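Drusten Two-Arm Bench: Club Set-Up Guide

Section 4. The Bottle and Tray Task

Welcome to the fun part! If you have worked through Sections 2 and 3, your arms are powered, homed, and talking to the Bamer controller, and you are ready to make them cooperate on something. The bottle task is where new members usually start, and it is still the one a lot of us come back to when we want to test an idea. One arm steadies a bottle from the side, the other takes it by the cap end from above, and between them they have to move it into the tray without dropping it or fighting each other.

Plan on a full club session for your first run through this section. Later on you will get from power switch to first episode in 20 minutes.

4.1 What you need

Both arms homed, grippers fitted (Section 3)
Both wrist cameras and the overhead camera plugged in
The white tray
A plastic bottle with a screw cap, cap tightened by hand
The pair of leader handles
A Tromik account on the bench laptop with your own project folder in it
A soft cloth and a roll of masking tape

Take everything else off the table, including your phone and this binder. Put the binder on the stool.

CAUTION: Know where the red stop button is before you turn on the arms. One person drives, and a second person sits within reach of the button the whole time. This applies to mentors too.

4.2 Closing and zeroing the grippers

Do this every session, even if the team before you did it an hour ago. The fingers are pushed onto their carriers, and a good bump can shift one of them enough to spoil a grasp.

1. Raise both arms to the READY pose from the Tromik menu. Wait for both status lights to go steady.

2. Open the wrist camera views side by side on the laptop.

3. Choose Gripper > Close Slow for the left arm. Keep your hands off the leader handles while it moves.

4. Look at the fingertips in the wrist view. The tips should meet and sit level with each other.
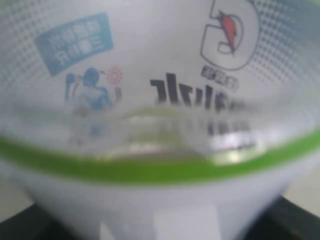
Wrist camera view with a bottle right up against the lens. The printing on the bottle is stretched and soft this close in.

5. If your wrist view is full of bottle, as in the view printed with step 4, back the arm off along its own axis until you can see both fingertips, then close the gripper again. You can't judge a zero from a picture you can't see the fingers in.

6. Press Set Zero. The number beside the gripper name goes to 0.

7. Choose Gripper > Open Full. The number should climb to 1,000. Anything short of that means a finger is rubbing or a screw is backing out, so go to Section 7.

8. Repeat for the right arm.

NOTE: A little light between the fingers lower down is fine. The tips are what matter. If there is light at the tips, reseat the fingers and start again from step 3.

NOTE: The wrist cameras have fixed focus. Things very near the lens will always look soft, and turning the lens ring to "fix" it will ruin the view at working distance. Please leave the ring alone! There is a dab of paint on it for a reason.

4.3 Laying out the table

1. Wipe the table with the dry cloth. Crumbs and tape scraps show up in the recordings more than you would think.

2. Set the tray down with its long sides running left to right as you sit at the leader handles. Near the middle of the table is right.

3. Stand the bottle behind the tray, toward one of the far corners. Leave enough space for a finger to get in beside the bottle without scraping the rim of the tray.

4. Check the cables. Lift each arm to its highest pose and watch what its cable does on the way up and on the way down. It should hang free of the table, the tray, and the bottle at every height.

5. Sit down in the driver's seat and move both arms slowly to the bottle and away again. Watch for the forearms crossing. The side arm comes in low, the top arm comes down from above, and if you keep to that they have no reason to meet.

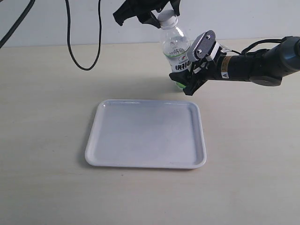 Once you are happy with the layout, put a small piece of masking tape under the tray, where it won't show, and another on the floor by each stool leg. Next week you will be very glad you did. Layout changes between sessions are the most common reason a policy that worked in March falls apart a month later, and it takes forever to figure out if you didn't mark anything.

Don't put tape on the open part of the table. The overhead camera sees it, the policy learns it, and then it can't find the tray without it. (We have a whole folder of recordings to prove this.)

4.4 Camera check

1. Open all the camera views at once with View > Grid.

2. Wave your hand slowly over the table and confirm that every view updates. A frozen view looks exactly like a working one until something moves.

3. Check the brightness. Plain table and wall should come out light gray with a bit of tone in them. If they are pure white, lower the exposure one notch at a time. If you can't see any detail in the black plastic of the fingers, raise it.

4. Close each gripper over a plain, empty surface and save one still from its wrist camera using Save Reference. The file goes in your project folder and gets compared at the start of every later session.

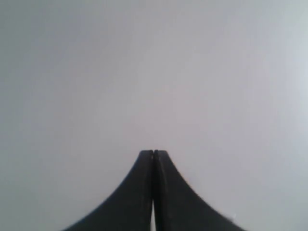 5. Start each session after this one by choosing View > Compare Reference. The live picture and the saved one are blended together, and if the finger outlines don't line up, a camera or a finger has moved. Fix that first. It is tempting to skip ahead and record anyway, and you will lose the whole evening's data.

NOTE: The room lights have two switches. Use both. If it is before 4 p.m. and the sun is on the bench, pull the blinds down all the way.

CAUTION: Never reach in to adjust a camera while the arms are live. Press stop, make the adjustment, step back, and have your second person release the stop.

4.5 Driving the task

Now you get to drive! Go slowly. Everybody's first few tries look like two crabs arguing over a sandwich, and that's fine — the grip comes with practice.

1. Start from READY with both grippers open.

2. Bring the side arm in toward the lower part of the bottle. Stop before you touch.

3. Close the side gripper gently until the bottle is steady. Watch the number beside the gripper name. When it stops falling, stop squeezing. A thin bottle will buckle if you keep going.

4. Bring the top arm down over the cap. Keep the fingers open wider than you think you need.

5. Close the top gripper just below the cap, or on the cap itself. Both grasps are allowed. Pick one and stay with it for the whole batch.

6. Open the side gripper and back that arm straight out the way it came. Let the top arm hold still while this happens.

7. Lift the bottle clear of the tray rim, move it over the tray, and lower it.

8. Open the top gripper, raise the arm, and return both arms to READY.

9. Press Save if the run was good, Discard if you knocked anything over.

If you are working on the hand-over version, stop after step 6 and bring the second gripper back for a new grasp while the bottle is in the air. Tilting the bottle so that the cap faces the free arm makes life much easier.
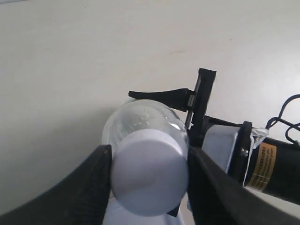
Cap grasp from the wrist camera, with a finger pressed against each side of the cap. The bottle is tilted cap end forward.

NOTE: Always grip the cap at its sides, with the fingers square to it. If one finger lands early it pushes the bottle over before the other one gets there. Open up, move a few millimeters toward the late finger, and try again.

NOTE: If the bottle slips, let it go. Don't chase it with the other arm. Bottles are cheap and wrist joints are not.

4.6 Recording a batch

A batch is 24 good episodes. Record 28 so you have a few to throw out when you review. Switch drivers halfway through if there are two of you, and write down who drove which half in the logbook, because driving styles differ a lot and you may want to separate them afterward.

1. In Tromik, choose New Batch and type a name. Use your team name and a short word for the grasp, such as org-cap or org-neck.

2. Press Start and run the steps in 4.5.

3. Between episodes, move the bottle a little. A finger's width is plenty. Keep the tray where it is.

4. After the last episode, choose Review and play everything back at double speed. Mark any run with a frozen camera, a bumped tray, or a dropped bottle.

5. Press Export to Org Share. The laptop must stay open until the bar is finished.

It feels great to watch a full batch play back, all those runs one after another, and see your own driving get smoother toward the end. Show the rest of the room!

4.7 Quick fixes

Gripper closes but the bottle slides down: wipe the finger faces and the bottle with the dry cloth. Check the zero.

Bottle leans as the side gripper closes: you are too high on it. Come down closer to the table, leaving clearance under the fingertips.

Arm stops partway with an amber light: the force limit tripped. Back off with the leader handle, press Clear, and look for whatever it was pushing on.

Top arm and side arm show a proximity warning: raise the top arm first, then back out the side arm. Doing it in the other order swings the forearm toward the bottle.

Wrist view is black: reseat the plug at the Bamer controller, restart the view, and repeat 4.4 from step 2.

4.8 Shutting down

1. Return both arms to READY, then choose Park.

2. Keep a hand near each forearm as the motors release. They settle a short way.

3. Switch off the controller, then the power strip.

4. Put the bottle in the bin under the bench and leave the tray where it is.

5. Fill in the logbook, including anything that acted strange.

Continue to Section 5, Training Your First Policy.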